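Whether a machine can be trusted with ordinary household chores is a question this blog has raised since August. The Pevedero exercise asks for very little: fruit on a table is to be put into a basket, in simulation, before any physical trial is considered.
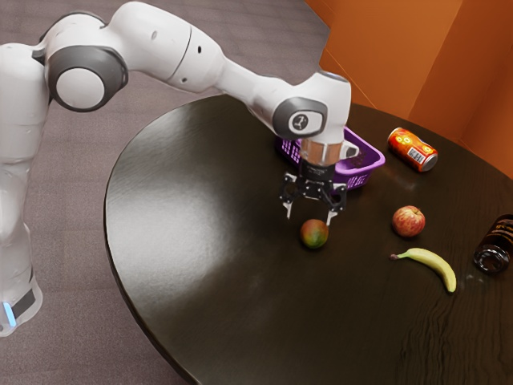
Clearing a table remains a fair test. Round fruit may roll, a banana offers no obvious place to hold, and drink cans must be told apart from food. The Hovland rules allow 2 attempts per item and require a review after 526 runs. Until that review is complete, I would not recommend such a system for home use.

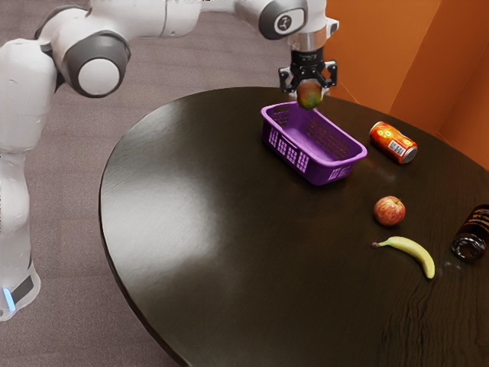

Njål Åberg wrote on Tuesday that a basket is the easy part, and that he would wait for a machine that can also wash the fruit and throw out what has spoiled. I consider that a reasonable standard, and the Ustik kitchen tasks will be reviewed here next.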